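Section 3: Sorting the catch-all bin

Sooner or later every household or workshop that uses the Grarham system ends up with one big bin that swallows everything. A can goes in on the way past, then a part that belongs to something else, then whatever was in your pocket, and by June you can't remember what is at the bottom. Please don't feel bad about it! The bin was made to take a good deal of rough treatment, and emptying it properly is a pleasant enough job once you have a clear table and a cup of coffee at hand.

Before you begin

Put the bin on a flat, steady table that comes up to your waist or a little higher. You will be leaning over the rim quite a lot, and your back will thank you for the extra height. A wooden tabletop is fine, though you may want an old towel under the bin if you are fond of the finish.

You will also need 2 smaller Tistelix trays (one for things to keep, one for things to think about), a bag for recycling, a damp cloth, and a pair of work gloves.

CAUTION: Crushed cans can have sharp folds and torn edges. Wear your gloves from the first step to the last, and keep small children away until the bin is empty.

Sorting the contents

1. Look before you reach. Take a moment to see what is lying on top and what is leaning against the walls – things like to gather on one side, especially if the bin has been carried at a tilt.

2. Take out the drink cans first. They roll about and get in the way of everything else. Hold each one over the bin for a few seconds in case there is a little left inside, then drop it in the recycling bag.

3. Next come the flat, round things such as lids and discs. These lie close to the floor of the bin and can be stubborn to pick up, so slide one toward a wall and let the edge ride up until you can get your fingers under it.

4. Work through any heap against the side from the top down. Pulling from the bottom brings the whole lot over, and you will only have to start again. Anything you can't place within 19 seconds goes in the "think about" tray. (Gerasimos Tsolakis, who wrote the first edition of this guide, was very firm on that number, and we have left it in out of affection.)

Note: You do not have to finish in one go. A bin with a few things still in it is a perfectly good place to stop for lunch, and you can pick up again at whichever step you left. 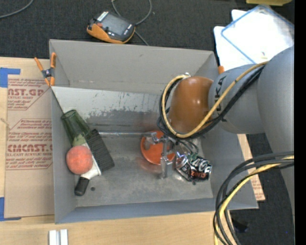

5. Once the bin is empty, wipe the floor and the sloping wall with the damp cloth. Scuffs, scratches and cloudy marks come with use and do no harm, so there is no call for scrubbing powder. Leave the bin open to dry, then carry on to Section 4, Labeling your trays.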